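3.2 Seating surfaces and the recall of shared reading

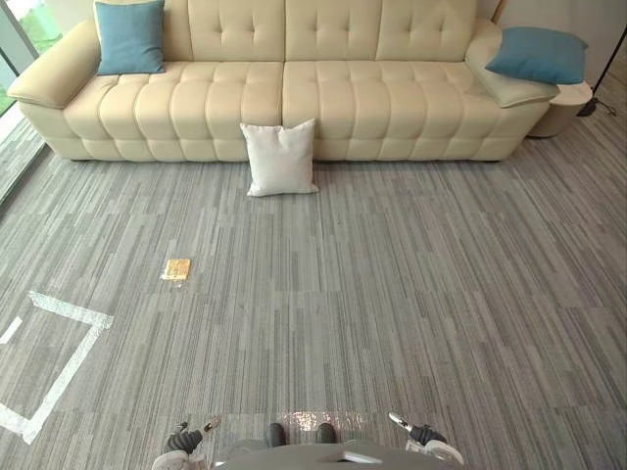
Reading time: 2 min

Figure 4. A tufted leather sofa with two blue cushions, in a room with striped carpet.

Last updated: 10 October 2024

In the first part of the study (Section 3.1) we looked at the time of day when families read aloud. In the present section we turn to the place. Previous work on reading at home has mostly recorded if the child is read to, and how often, but it has paid less attention to where the reader and the child sit. We asked the households of the Janddale sample to keep a reading diary during the month of September. In total 352 households returned a diary which could be used, and these diaries contain 3,897 entries.

Each entry names the place of reading in the words of the family. Two coders (the second and the third author) sorted the places into bed, sofa, armchair, floor, kitchen table and other. When the coders did not agree, the entry was discussed with the first author until one code was chosen. The word "couch" was coded as sofa. A difficulty appeared with large seats such as the one in Figure 4, where a child can lie down at full length, and some parents described this kind of seat as "the day bed". We decided to code such entries as sofa if the diary gave the living room as the location, and as bed in all other cases.

The sofa was named in 1,377 entries. This is more than we expected from the pilot study in Skurnstead, where most of the reading took place in bed. One explanation may be that the Janddale families more often have two or more children who listen together, and a child's bed is too narrow for this. Several parents wrote that the older child sits on one side and the younger one on the other, and that the book must stay in the middle or there will be a quarrel. Mujić proposed a similar idea in her unpublished thesis on sibling reading, but she did not have diary data to examine it.

We also observed a difference in the type of book. Picture books with a large format were read on the sofa or on the floor, while chapter books were read in bed. The parents' comments suggest that the size of the page is important here, as a wide book is hard to hold up when the reader is lying on the back. For the armchair we do not draw any conclusion, as many of the families do not own one.

Two limits should be mentioned. First, the diary was filled in by the adult, usually in the evening, and short readings in the morning may be forgotten. Second, we did not ask about the lighting, although Kumiko Sugiyama (personal communication) has pointed out to us that families may simply go where the best lamp is. A question about lamps has been added to the diary for the second round.

We thank Aranka Medve for her help with the layout of the diary pages and I-hsuan Yu for checking the codes of the Skurnstead pilot. The results for the recall task, in which the child retells the story on the next day, are given in Section 3.3.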